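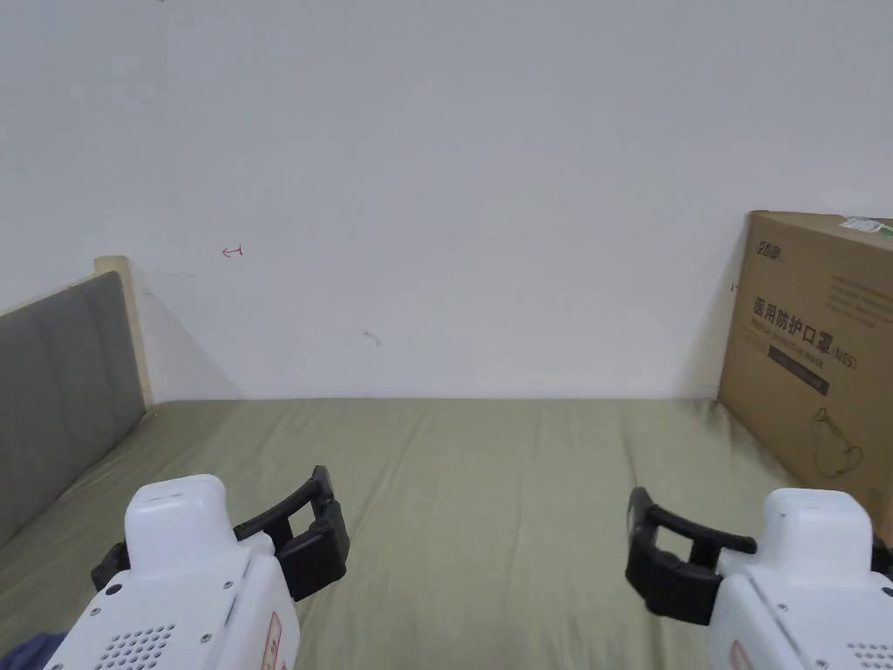 Drekach Auto says the alternator is bad and that's why my van won't start after sitting. They want $400 to replace it, parts and labor. The van is an older Avitz with 293 thousand miles on it. If I drive it every day it starts fine. If it sits for 5 days the battery is dead and I have to jump it. The battery is from last June. Does this sound like an alternator, or should I check something else before I pay?

Asked by longhaul_van, 18 May 2020

tanbench

Could be the alternator, but it could be a lot of things. Check for a draw first. Turn everything off, take the key out, and disconnect the negative cable. Put a multimeter between the cable and the battery post, set to amps. Don't open a door or try to start it with the meter hooked up. Then wait half an hour so the modules go to sleep.
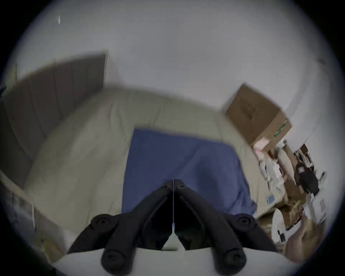 After that, read the meter. Mine shows 22 milliamps and it has never given me trouble. If yours is several hundred, pull fuses one at a time until it drops. If no fuse changes it, unplug the alternator and take the big wire off it — battery disconnected while you do that — then hook up the meter and test again. A bad diode will drain a battery overnight and still charge OK when you drive.

mollah_road_mike

get a new battery, they don't last anymore

sideyard4x4

I'd have the battery load tested before anything else. The parts store in Nellwood did mine free. On my Avitz the draw was the radio, which stayed on with the key out. I pulled that fuse and drove without music for a year.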